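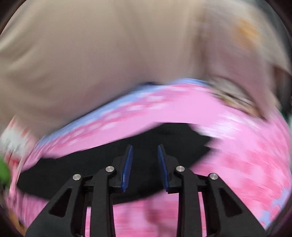

Ticket: Gromer arm on the soft goods line keeps grabbing the wrong layer
Site: Dilendale sorting hall
Status: open, waiting on supplier

Morning all. I said I'd keep this log going on the open board so the Dudstead lot can follow along, and so I stop getting asked the same thing in the canteen!

What's wrong: when something has an opening in it (bags, pillowcases, anything with a lining) the arm goes for the opening and pinches one layer. The item swings about, then slides off before it gets to the chute. Plain flat stuff is fine. Towels are lovely, it could do towels all day. Patterned things with a dark inside are the worst by a mile.

February, first go. Cleaned the finger pads and did the jaw check from the supplier sheet. No change. Swapped the pads for the spare set, ran the same tub through again, still dropping. So I'm happy it isn't the pads.

Second go. Turned the lamp over the table down a notch in case the dark linings were confusing it. That made it worse — it started hesitating over black T-shirts as well, which it had never bothered about before. Put the lamp back.

Third go. Rang Camacho, who look after the arm for us. Their view is that it has hardly been shown any items like this, so it does what it would do with a flat cloth. They want another 300 demonstrations from us with the hand-held gripper, all on things with openings. I asked whether they could do them at their end and they said ours is the mix they need, creases and heaps and all.

Now, I don't mind doing demos (I quite like it, you get into a rhythm) but I want it written down what it does to the shift. Whoever is on the gripper isn't sorting. The line target is 1,648 items and the last shift we had someone demonstrating we finished on 1,398. That shortfall got read out at the handover as if we'd all been slacking, and it upset people who had worked really hard. Please can demo time be booked as its own thing before we start the next batch.

Also the wrists! The gripper isn't heavy but squeezing it over and over is a different sort of tired from sorting by hand, more in the thumb. We tried one person all afternoon and then tried 2 people swapping at the tea breaks, and swapping was miles better. I'd like that to be the rule.

While I'm here, the other thing that has changed is the talking. We used to stand opposite each other at the table and chat all shift. With the arm in the middle there's one of us at each end and you have to shout over it. I know that isn't a fault as such but there's no other form to put it on.

What we're doing meanwhile: anything with a lining comes out by hand at the first table and goes in the grey cage. The arm gets the rest. If you see it swing an item, press hold and lift the item off yourself, then press resume. Don't tug it while it's still gripping, we've had a seam go that way.

Fourth go. Tried laying bags with the opening facing away from the arm. It picked them up properly more often than not, but somebody has to turn every one over first, and by then they might as well have sorted it. Passed that on to Camacho anyway.

Next: waiting for the demo hours to be agreed, then I'll start on the pillowcases.

Search tickets Enter keyword Go

Comments

soft_goods_dudstead: We get the same with cushion covers. Zipped up they go through fine, so we zip them when we can be bothered. Are you logging the zips separately?

nightshift2: Agree about the thumb. Can we have the swap rule on nights too please, there's only ever one of us put down for it.

bench4: The grey cage was full when I came on at six, can whoever fills it wheel it round the back?

soft_goods_dudstead: Also our demo time does get booked separately, ask for the yellow sheet.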